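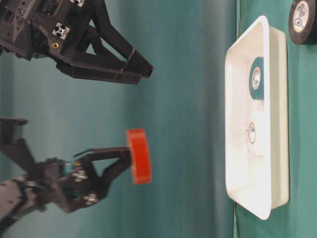
*The green cloth on the table, with the backdrop behind it in much the same colour.*

Hello! I get the same handful of messages every time I put anything up on Nestden about sorting my tape, so I've gathered them here with my answers. Some are from me to me, I admit, as I can never remember what temperature the cloth gets washed at. If yours isn't covered, leave it in the comments and I'll add it when I next sit down to this.

## Why have you got so much electrical tape?

It creeps up on you. I rewired a couple of old lamps (well, watched Remo Farina rewire them and passed him things), then I started marking up all the extension leads, then my neighbour Zulmira Leitão moved house and gave me a biscuit tin of the stuff. At the last sort I had 40 rolls, and that's after I'd thrown out the ones that had gone to goo. I use it mainly for colour coding: leads, plugs, garden tools, the handles of the good scissors so they come back to me.

## What's the green cloth?

A length of plain cotton from the remnants bin at Praltano, our fabric shop, 178 cm long when I bought it. I use it over the table whenever I'm sorting small bits, as the rolls don't skate about on it the way they do on bare wood, and I can see the black and white ones equally well. I did try a cream one first. White tape on cream cloth, I lost a roll in plain sight for most of an afternoon!

## Do you iron it?

I run an iron over it when I'm feeling keen. Mostly I don't. It gets folded in a drawer between goes so there's usually a crease somewhere, and I just lay it crease-side wherever and get on. If a fold stands up enough to make a roll lean, I flatten it with the side of my hand.

Forty degrees in the wash, by the way. Wash it separately the first time. Lucrezia Cocco didn't and she has some very interesting pillowcases now.

## How do you sort them, by colour or by size?

Colour first, always. I know there are people who go by width and I respect that, but when I'm crouched behind the telly I want "the blue one", I don't want "the 19 mm one".

My way of doing it goes like this:

1. Tip everything out on the cloth.
2. Pull out anything sticky round the sides, squashed out of shape or down to its last few turns.
3. Turn the rolls so the flat side is up. You can see how much is left on each one and what state the core's in.
4. Put the first colour in the tray and leave the others on the cloth until it's their turn.
5. Bag or box that colour, then start on the next.

Step four is the one people skip. They try to do every colour at once with six little bowls, and then they run out of bowls and everything ends up back in the biscuit tin. One colour in the tray, everything else stays out. It takes me 2 cups of tea from start to finish.

## Does it have to be a tray?

Not at all, but I like something flat with raised sides. A bowl makes the rolls slide into the middle and stack up on their edges, and a flat bottom lets them lie down properly. Mine's white plastic with rounded corners, so I can wipe it round without fluff getting stuck. Elaine Vasconcelos uses a roasting tin, and Simin Abbasi uses the lid of a storage box turned upside down, which I thought was rather clever until she needed the box.

White tape in a white tray is the one weak spot. The tan core is what gives it away, so lie it flat and you'll spot it. Blue is never a problem, I could find blue in the dark. 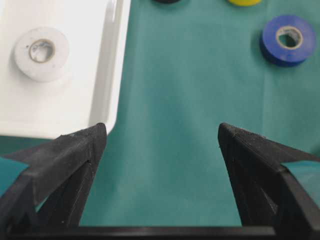
## My white tape looks grubby. Can I clean it?

Little grey specks on the flat of the roll are only bits of dust that have stuck to the edges of the layers. I've tried wiping them with a damp cloth and it mostly pushes them about. A dab with a bit of spare tape, sticky side down, lifts more. I wouldn't fuss, though. Once you've unwound a turn or two and it's on the cable you'd need your nose against it to see any dirt.

If the sides are tacky all the way round it's a different matter, that's the glue creeping out, and I bin those.

## Flat or standing up, for storage?

Flat, in short stacks. I used to keep mine on a length of dowel like a kitchen roll and it looked lovely, but getting at the bottom one meant taking off all the rest, and I am not a patient woman before breakfast.

Don't keep them on a sunny windowsill or over a radiator. I lost a whole stack of red that way one May, all of them slumped into each other. I had to peel them apart over the sink and the smell hung about for days.

## How do you find the end of the roll again?

Fold the last bit under on itself so you've got a little tab. That's it, that's the whole trick. I do it during the sort as well, for any roll where I've been lazy. If the end has vanished altogether, run a fingernail round slowly and turn the roll towards a lamp, and you'll usually feel the ridge before you see it.

## Do you keep the cores?

Yes, and my husband would like it noted that he has views. The cardboard ones are handy for keeping a thin cable coiled, or for seedlings if they're wide enough. There were 69 of them in a carrier bag under the stairs when he counted, so I've agreed to stop at that.

## Which make should I buy?

I mix them, so I'm no use to anyone on this! I buy whatever the hardware shop has in the colour I've run out of. I'd only say, buy one roll and stretch a bit before you buy a pack. If it snaps straight away or goes pale and wrinkly when you pull it, leave the pack on the shelf.

## How often do you do the big sort?

Twice a year if I'm good. You'll know it's time when you've opened three drawers looking for yellow and come back with masking tape.

## Can I use your list for my own shed?

Please do. Print it, scribble on it, swap the tape for string or screws or whatever it is you've got too much of. Simin did hers with cotton reels on the same sort of cloth and used the same five steps, apart from adding a sixth which was to ring me up and complain about the number of beiges.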